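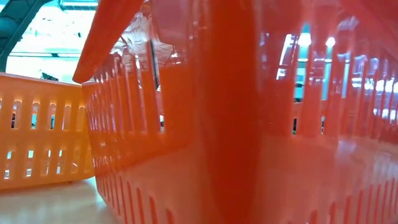 Garnodia Clasten 3 basket handling cell

Print this page | E-mail this page

The Clasten 3 is a fixed workstation for handling plastic shopping baskets in retail back rooms. It lifts baskets by the rim, turns them over, and nests them in stacks. It is sold as a single unit with arm, two-finger gripper, cameras, and controller.

What it does now

Empty baskets of one model, presented upright with the handles down, are handled without supervision. Rated throughput is 400 baskets per shift. The standard nesting stack is 6 high. Taller stacks can be set in the controller but are outside the rating.

Mixed baskets are slower. Each model needs its own grasp file, and two models in the same tray have to be told apart before the first pick. Red and orange baskets under the same lighting are a known weak point. Color alone should not be used as the sorting rule. Slot pattern and rim profile are more dependable.

What it does not do

The cell does not empty baskets. Receipts, produce stickers, and loose coins are left where they are. It does not wipe or wash. A raised handle lying across the rim is moved aside in most cases, but a handle caught in the slots of a neighboring basket stops the cycle and calls an operator.

Gloss and slots

Glossy molded plastic returns ceiling lights and windows as bright streaks, and the depth camera reads these as gaps or as surface that is not there. Slotted walls add a second problem, as the camera also picks up whatever is behind the basket. Firmware 707 compares views from both cameras and discards points that do not agree. Matte baskets gain little from it.

Install the cell facing away from windows where the floor plan allows. The work surface should be plain and light. Do not use patterned mats.

Compared with a person

In our trials at the Wirkton store, a stock clerk nested the same load faster than the cell and needed no setup. The cell makes sense where baskets come back all day and the job keeps getting put off until closing.

Options

Second infeed tray
Grasp file service, per basket model
Govindasamy rim fingers, for baskets with a rolled edge

Application questions and sample baskets: Nadhirah Khoo, Retail Cells

Contact | Copyright Garnodia. All rights reserved. | Back to top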